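Simulation notes: does clutter help?

Omar Hakim has been pushing the new Grastow planner since November, and the release notes are full of confidence. It takes in a simulated kitchen worktop, works out what is there, and picks a grasp. The headline figure is 2684 scored attempts without a software crash. Fine, but "did not crash" is a low bar, and I would like to see how many of those attempts ended with the right thing in the gripper.

My main doubt is perception. The cluttered layouts put household objects all over the stone, with long shadows across it, and a busy pattern of veins under the lot. Seen from above, a ball can overlap the block behind it, and a dark shadow can run right up to a small dark object. Szymon Szulc says the segmentation copes. I have asked for the masks and got a bar chart.

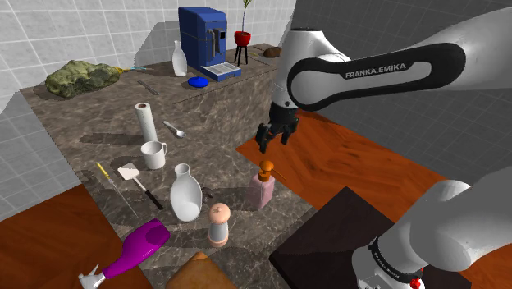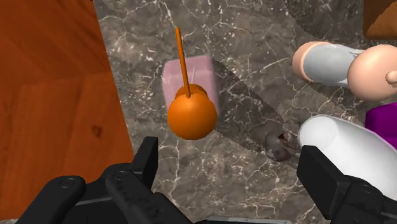

What we still need from Grastow

1. Results split by view. A planner fed by the wide view and one fed by the view between the fingers are two different products, and one score for both tells us very little.

2. The 447 attempts marked "other". Elango Mathew opened 9 of them and found two where the planner had taken a shadow for an edge. Someone should read the rest before we call it noise.

3. A plain answer on real hardware. Rendered stone is still rendered stone, and the transfer claim rests on one paragraph from Evurex with no log files attached.

Mark Anthony Tiongson is rerunning the cluttered set with the lights moved. Until he has finished, I would leave the old planner as the default.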